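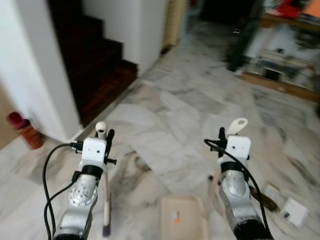 Sweeping up, and a planner that finally waits its turn

It has been a long old month for those of us on the planning side of Wallell, and I'm very pleased to say the new two-arm planner has now been merged and is running every day on the sweeping task. If you were at the April get-together you'll remember the trouble we were having: each arm was planned separately, and the two plans were only introduced to each other at the last moment (rather like guests at a wedding). The brush arm would set off quite happily while the dustpan arm was still making up its mind.

Gakier, which is what we've ended up calling the new planner, treats both arms as one problem and plans the brush stroke relative to the pan. If the pan shifts, the stroke shifts with it. A fresh plan takes some 200 milliseconds on the ordinary lab computer, and we've replayed 3,000 recorded strokes through it to see where it falls over. Mostly it falls over on shiny floors, I'm afraid! Polished marble throws reflections that the depth code takes for real objects, and the Pleteck filter only catches the brighter ones.

So that's next. Version 2 of the filter is on a branch already, with 6 open tickets against it, and we'd dearly love a hand with the one about faint tile seams. The replay tool is in the usual folder, and do please read the notes on arm timeouts before you run it, as the defaults have changed.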